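Clutport: folding from hand-held demonstrations
Speaker notes, Steden workshop, 1/7/24

Title slide. Skip the outline. Say at once that the talk covers one result: what happens to folding when the start of the garment's motion is trimmed differently. Collection set-up only as far as it is needed for that.

Problem. Most folding policies are trained on clothes laid flat on a clear table. Beds and sofas differ in two ways. The surface gives under the fingers, so contact height is not fixed, and the background is cloth as well. Segmenting the garment by texture is unreliable when a quilt, a sheet and a stack of jeans share the view.

Data. 1841 demonstrations, collected in homes with hand-held grippers, one in each hand. Each gripper carries its own fisheye camera. No arm is present during recording. Pose is recovered afterwards from the video and the inertial data. Gripper opening is read from the fingers. Mention that left and right streams are aligned after recording, and that a demonstration is dropped if the two disagree on timing.

Views from the hand. Give people time to look before going on.

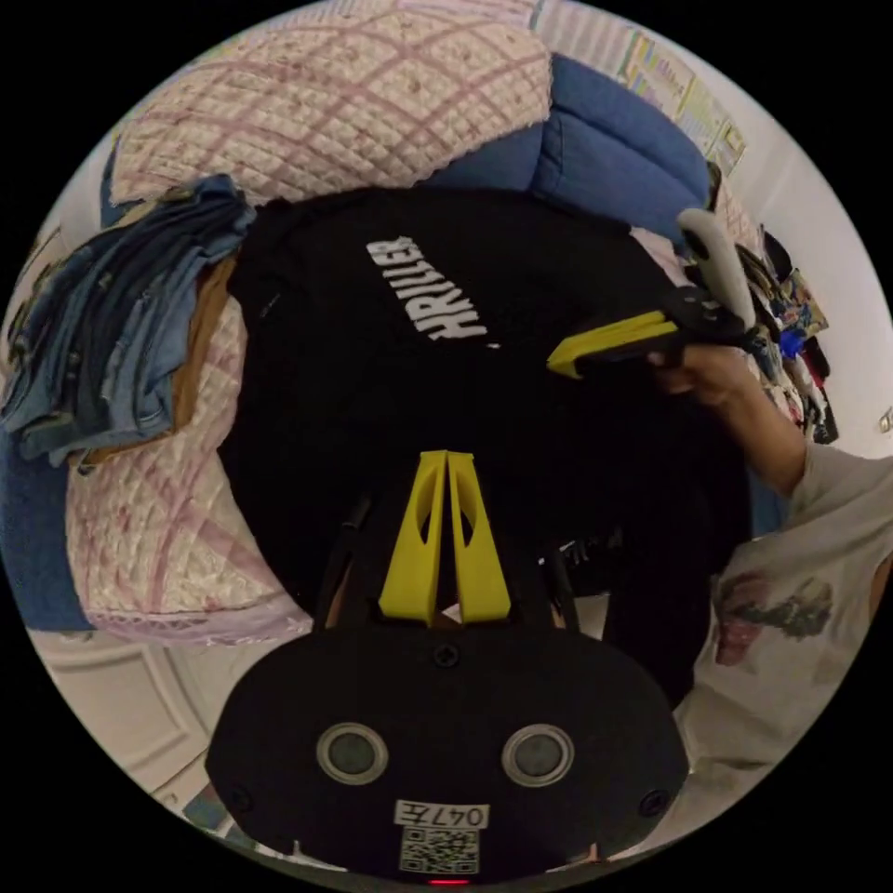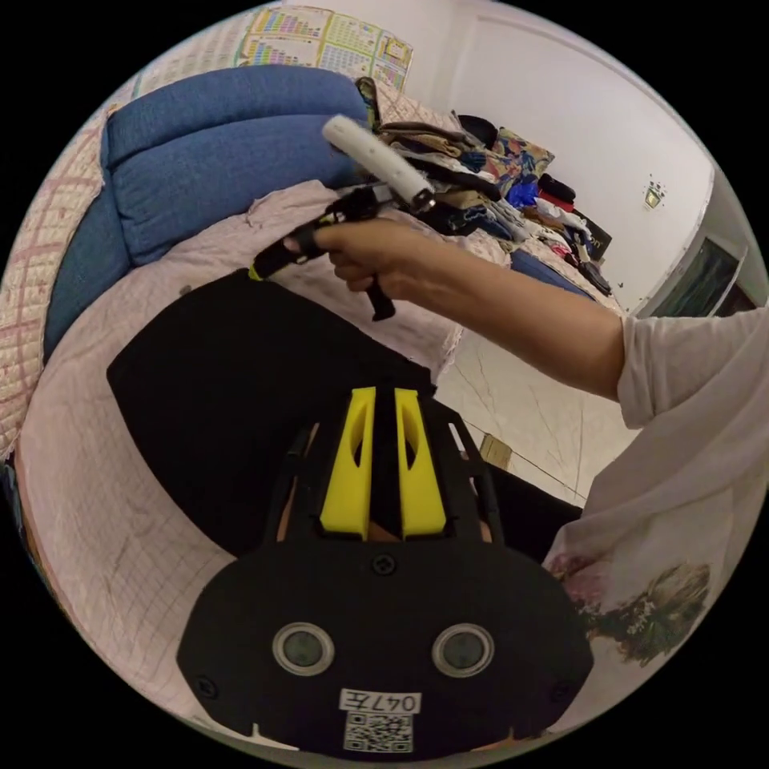
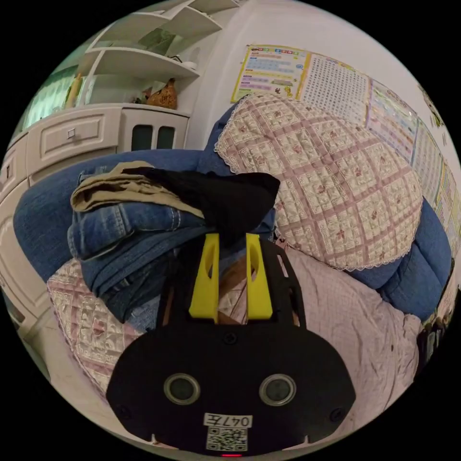
Blue, denim-like folded clothes with a darker brown garment underneath:
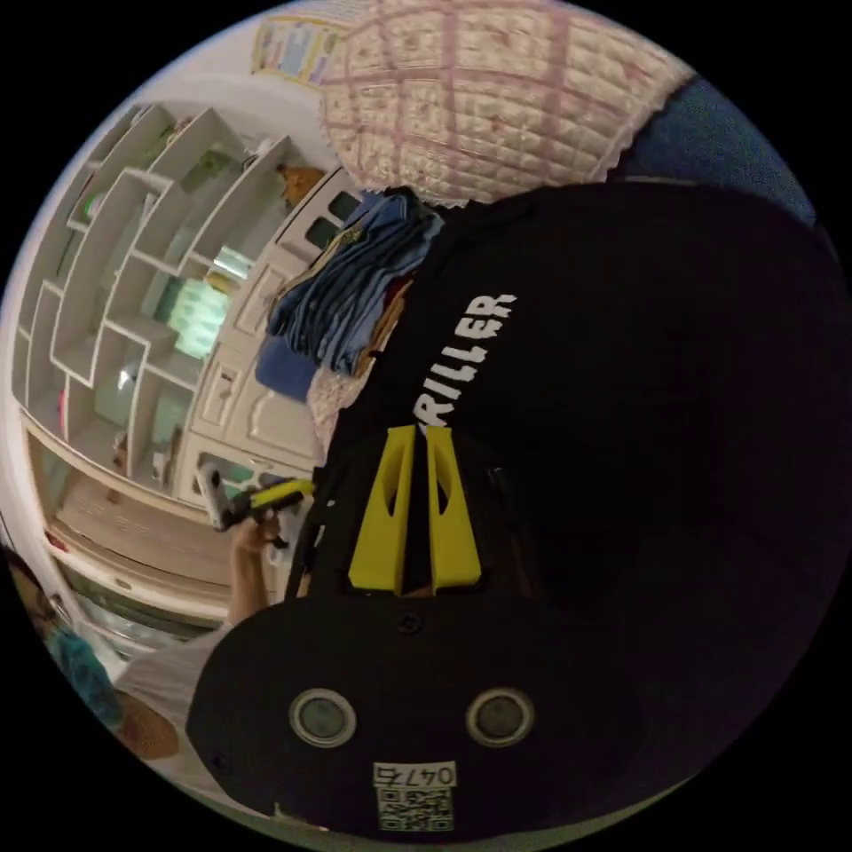

Trimming. Every recording has a lead-in before first contact, while the operator decides where to take hold. We compared three treatments: keep all of it, cut to first contact, or cut to a fixed 30 frames before contact. Network, training length and seeds are the same in all three. Brarnico is the name of the training code, in case it comes up; it has no bearing on the comparison.

Result slide. Read the axis labels aloud, the font is small. Fixed trimming completes 52 per cent of folds on garments held out of training. The other two treatments are both lower. Cutting to first contact does worst. The policy closes the fingers early, above the cloth, and then has no examples of how to recover. Keeping everything gives slow approaches and a good deal of hovering.

Point to make here: the gain is in the grasp. Once both hands hold the garment, the three policies are hard to tell apart.

Failures. Go through the table by row.
Wrong layer – the fingers take two layers of cloth where one was wanted. Most common on T-shirts.
Wrong object – the policy picks up bedding with the garment.
Lost pose – a dark garment close to the lens leaves too few features to track. These are collection failures and are counted before training.

Limits. Evaluation used 4 garment types and one pair of arms. Trim length was chosen on the validation set and may well depend on operator speed. We have not tested that. If asked about the Christodoulou baseline: it assumes a known table height, so we could only run it on the flat-surface subset, and those numbers are in the appendix.

Next step. A second round of collection started in June with new operators, to separate operator speed from trim length. No results yet, so do not give any figures even if pressed.

Leave the failure table up for questions. Backup slides are after the references: calibration, stream alignment, garment list.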